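About Us

Hi! I'm Hazel Escobedo, and I run the planning desk at Stenthorpe. Most people find this page because somebody up the chain has told them to "get a number" for a robot, and they have no idea what goes into the number. Good news, that's pretty much all we do here. We help small shops, laundries, repair rooms and school labs work out what automation equipment they need, what it will cost over its whole life, and what can wait until next year (a lot can wait until next year).

We don't sell robots. We don't take a commission from anyone who does. You pay us a flat planning fee, we ask you a great many questions, and you get a budget you can put in front of your boss without sweating through your shirt.

How we got going

I used to buy equipment for a uniform rental company, and I was bad at it for quite a while. My first big purchase was a folding line that was quoted beautifully and arrived without guarding, without the right power drop and without anybody to train us. The quote covered the machine. It did not cover the electrician, the floor work, the spare belts or the two weeks everybody spent standing around it with coffee. I kept that quote and it's still pinned over my desk.

Damilola Olaniyan was on the finance side of that same company, and she was the one who had to find the missing money. We complained to each other for a year or so and then we started Stenthorpe out of her dining room. Since then we've put together 218 equipment plans. Some were for a single arm on a bench. One was for a whole sorting floor in Wike, and I'm still proud of that spreadsheet, all the tabs of it.

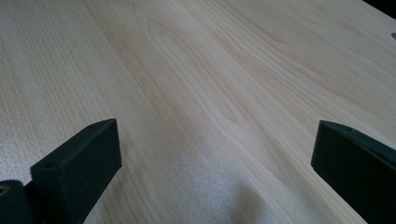
GROSEN, July 5, 2026

We're up in Grosen this month, and I wanted to get a few notes onto this page while they're fresh, so the rest of it may read a bit like a diary. Sorry! Or you're welcome.

A big part of our work now is what we call the bench stage. Before a client spends real money we like to see a task done with a hand-held gripper, by a person, on a plain tabletop. You learn so much from it. Can two blocky fingers get hold of the thing at all? Do you need a longer finger, a softer one, a different pad? Fingers are cheap to change at this stage. They get a lot less cheap once there's a cell built around them and a contractor booked.

Adesuwa Tijani looks after the bench stage and she's very firm about the table. Budget for the table, she says, every single time. People will price the arm down to the last bolt and then plan to set everything up on whatever's in the break room. A pale surface with some shine to it will throw light back at you in patches, and if your project depends on cameras you want to find that out before you order lamps. We put tables, lighting and mounting on their own line in the budget, and we don't let anyone fold it into "miscellaneous." I've seen what happens to miscellaneous.

Cloth is its own budget

Garments are what I get asked about most these days. If you handle boxes, your planning is fairly simple: size, weight, how many an hour, done. Cloth wants more of everything. More trial time, more finger designs, more storage for the recordings, more patience from whoever signs the checks. A knit shirt will bunch up into a shape you've never seen before and then never make that shape again.

Our standard cloth plan has 47 lines in it. The boring ones are where we earn our fee: rails and brackets for the cameras, cable runs, spare clamps, curtains, replacement garments (they wear out with handling, and no, you can't use the lost-and-found box forever). Uchenna Isah wrote most of that template and will happily talk you through it. Bring a snack.
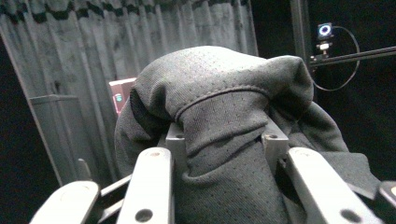

Mesh knit in the gripper, with one of the cameras up on its rail.

Who you'll talk to

You'll probably start with me, because I answer the phone. Damilola does the money: leasing against buying, depreciation, grants, and what to do when your fiscal year ends in February and the vendor's lead time doesn't care. Adesuwa has the bench. Uchenna does the written plans and the vendor comparisons, and reads the service contracts all the way to the end, which I've never managed. Châu Ninh joined us from Gresik, where she kept the maintenance books for a packing plant, and she's the reason every plan we write now has a proper spares list. Before Châu we just put down a percentage and hoped!

What it costs

A first planning session is $2982 and takes four visits or calls, depending on where you are. You come away with an itemized budget, a purchase order sequence (what to buy first matters a great deal, please don't start with the arm), and a plain-language summary for whoever has to approve it. If you want bench time on top we quote that separately after we've seen what you're handling. Schools get a lower rate, just ask.

One thing I'd love for you to do before you call: write down the task in two or three sentences, the way you'd explain it to a new hire on their first morning. Skip the catalogs for now. If you already have a quote from a vendor, send it along and Uchenna will mark up the gaps, no charge for the first one.

Visits to the Grosen bench are by appointment. Parking is behind the building, the front lot belongs to the dentist.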